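Participants wanted: home exercise study for knee and hip pain

Posted Nov 28, 2019

The Loven Clinic in Gastandale is looking for adults with ongoing knee or hip pain to try a 11-week home walking and stretching plan. We have places for 323 people. The first group started in October and a second group is now open.

You can apply if you:
are 45 or older
have had pain in a knee or hip on most days for at least three months
can walk for ten minutes without help

You cannot take part if you have had a joint replaced in the past year or are on a waiting list for surgery.

What you will do: follow a printed plan at home, keep a short pain diary, and come to the clinic for two visits. Each visit takes an hour. Keep taking your usual medicine unless your own doctor changes it. Parking is free and bus fares are paid back.

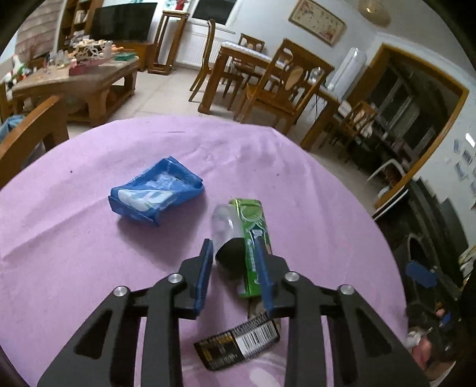 Amber Martens wrote to us after finishing with the first group that the diary took her five minutes a night and that the stairs at home still hurt, but less than before.

To apply, call the study desk at extension 668 and ask for Mutua Ondieki. Leave a daytime number.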